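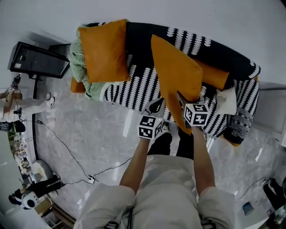 *Tidying the sofa with a pair of hand-held grippers at the Zotau open day in Billinport.*

Put a cushion back where it belongs. Easy, isn't it? Now do it with two stiff fingers in place of each hand, and you'll have some idea of what visitors to Zotau's open day in Billinport were grinning about on 15th June.

The workshop threw its doors open for 6 hours and 77 people came through, far more than the team had laid out biscuits for. Most of them made straight for the sofa. It's a splendid thing, black with rows of wavy white stripes, and it's where Zotau has been teaching its household robot project, Nestik, what tidying up looks like when a person does it.

The teaching is done with hand-held grippers. You take one in each hand, reach into the muddle and get on with it, and each gripper carries a white cube with black square markers on top so that its movements can be followed. In the picture it's a mustard-orange pillow that is getting the treatment, pinched at both sides and tilted right across the seat. There was plenty more to keep people busy, with a second pillow, a bolster, a mint-green knitted blanket in a bunch at one end and a grey throw over the other arm.

Veronica Crăciun, who runs the sessions, talked each group through the job before letting anyone loose on it. She has a lovely way of explaining things and didn't once reach for the jargon.

"A pillow is a nuisance," she told us. "It sags, it slides, and it's never the same shape twice. When you do it with your own hands you don't notice any of that. Give somebody the grippers and suddenly they're planning every move, and that's exactly what we want to record."

She's right about the planning! I had a go myself in the afternoon and dropped my pillow on the first try, then on the second, and then got it to stand up against the backrest for a good three seconds before it folded forward. The schoolchildren in the group after mine were miles better. One girl worked out that you get on much faster if you take the pillow low down and let the top flop over, and the team asked her to do it again so they could all watch.

Nestik began in January with folded towels on a table, moved on to blankets, and only reached the sofa this spring. By the time of the open day the team had saved 700 tidying sessions, some short and neat, others (we were told, with a laugh) a bit of a wrestling match. The untidy ones are kept too. Seeing how a person rescues a pillow that's slipping away is useful to a robot that will sooner or later have one slip away from it.

Blankets remain the hard part. A pillow at least has corners to aim for, while a knitted blanket can be grabbed anywhere and will happily bring half the sofa with it. Veronica spent a good while on this with a retired upholsterer in the second group, and the two of them were still deep in talk about edges and seams when the next lot filed in.

The furniture came from Eskildsen, the family shop on the high street, which has offered the loan of a second sofa for the autumn. It'll be a plain one with deeper seats, and the team is itching to find out how much of what has been learned on the stripes will carry over.

There's a chance to join in before then. Zotau is looking for some 30 people from Billinport to come and spend a morning tidying with the grippers, and you don't need to know the first thing about robots. Left-handers are especially welcome, as there have been very few so far. Names can be left at the workshop's front desk or at the till in Eskildsen, and travel costs within town will be paid.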